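# Letters by the metre

Printed calligraphy cloth has been around for years in fabric shops, usually on a bottom shelf with the novelty cottons. Lately it has moved up. Ratville, which sells furnishing fabric from a warehouse unit and online, started with one calligraphy print in May and now lists 21. Most are black on cream, and most end up as tablecloths, blinds or cushion covers.

The appeal is easy to see. A pattern made of writing has no flowers to match and no stripe to keep straight. It suits a plain room, and it can be cut almost anywhere without looking wrong. For those who can't read Chinese it works as pure pattern. For those who can, it is a stranger thing to eat lunch off, and it's worth asking a reader before you hang two metres of it in the hall.

The better prints mix their scripts. Seal script is the square, even one, found on carved stamps. Cursive is the fast one, where strokes run together and a character may be hard to make out even for a fluent reader. Put side by side on one cloth, the two keep each other in check – the blocks give the eye somewhere to stop.

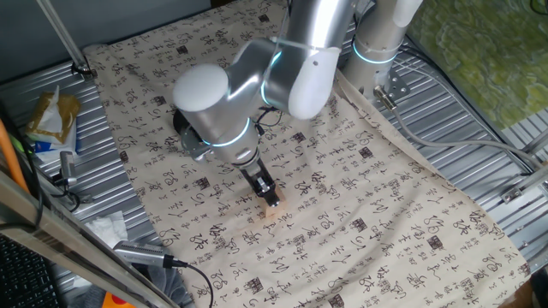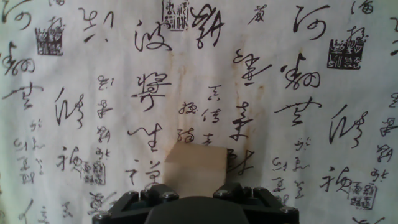
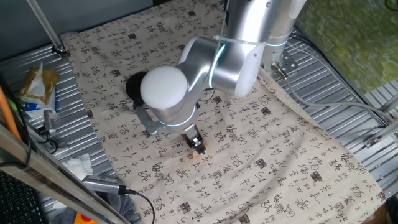
*Black on cream: square seal-like characters and cursive brush strokes share the cloth, with a small pale block on it for company.*

Scale matters more than colour. Big characters need a big table, and on a napkin you get half a word. Trevunis prints its cloth with a repeat of 26 centimetres, a fair size for a table that seats four. Oshima goes larger and is better kept for curtains.

Surface matters too. Cream cloth over polished wood looks soft and rather formal. Over ribbed metal it looks sharper, and the ridges show wherever the cloth stops short. If you like that, leave the edges uneven. If you don't, buy enough for a proper drop on all sides.

Then there is the question of marks. Pale cloth shows everything, and rust-coloured or yellow staining stands out badly between black strokes. Treat it early, from the back, with cool water and a mild soap. Leave bleach alone, as it can turn the black print brown. A small old stain can be lived with, or covered with a bowl.

Creases are less of a worry. Iron on the wrong side while the cloth is still damp, or don't bother. Feltia, which makes a heavier version at 400 grams a square metre, suggests hanging it overnight instead. We tried it on a badly folded length and most of the lines had gone by morning, apart from one across the middle that needed the iron after all.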